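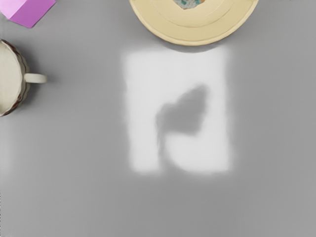
The planner stopped at step 48 of its approach and did not time out. Sani's planner always timed out. It had been written at Barstead by people who distrusted waiting, and every wait state in it carried a limit. I opened the log from the overhead view and looked for an obstacle. The mug was at the left with its handle pointing in toward the middle of the table, and the nearest thing to an object beyond it was a bright patch with a blurred grey shadow in it. Skosik, the perception layer, had given the shadow a mask, a centroid and a confidence of zero. Something with a confidence of zero should not have had a centroid.

I filed it as a formatting fault and restarted the run. The planner stopped at step 48.

I removed the shadow's mask by hand. The collision map cleared, the cost of the path dropped, and the arm stayed where it was. In the state field, where the log normally prints APPROACH or GRASP or RETRACT, it had printed HOLD. I searched the source for HOLD and found it in one file, in a comment: "not used".

The night batch had 1,624 episodes in it. By two in the morning 1,359 had finished normally and 14 were in HOLD. I killed the queue and sorted the 14 by start pose, by random seed, by grasp width and by lighting. None of those separated them from the others. Then I sorted by what Skosik had been attending to at the last step, which is a column I had added for a demo and never removed.

In all 14 it was the sherd. The block took up the whole front of the view, purple, large, an easy grasp target, and the attention weights went past it to the painted fruit with its two leaves and the small cluster of dots to the left of it.
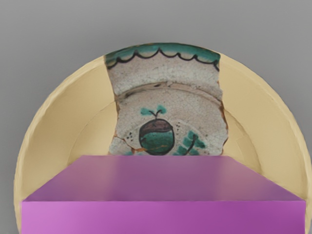 Labels

The sherd had no entry in the task file. It was background, loaded with the asset pack, and the detector had instructions to ignore it. The detector had written a label for it anyway, in the free text field, and the label changed from one episode to the next. Pomegranate. Apple. Round, with stem. Old. Mended.

I checked the vocabulary. "Mended" was not in it.

I wrote a short patch that clamped attention to the block and ran a single episode with the debugger attached. The fingers came down on either side of the cube. The width was right and the pose error was under a millimetre. I stepped forward once. The gripper received a close command, acknowledged it, and returned HOLD. 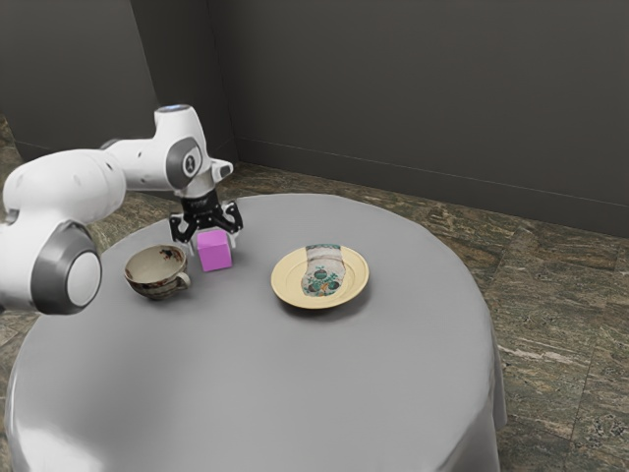
DALMONT, May

The other office had the same build and a slower cluster. I sent them the failing seeds without comment, so as not to bias the report. It came back before lunch. They had reproduced the stop and attached their own label dump. Their detector had settled on acorn, and then, for the remaining steps, a single line repeated until the buffer was full: block is in front.

I read the planner's cost function again - all of it, including the terms set to zero. Then I added a goal with no grasp in it. Move the block left until the region behind it is visible. The planner returned a path in less time than it took me to sit back.
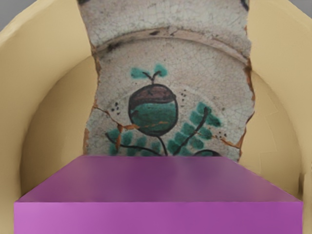 A view with the block in front of the sherd.

The state field printed APPROACH. I merged the change under "miscellaneous" and left the column in.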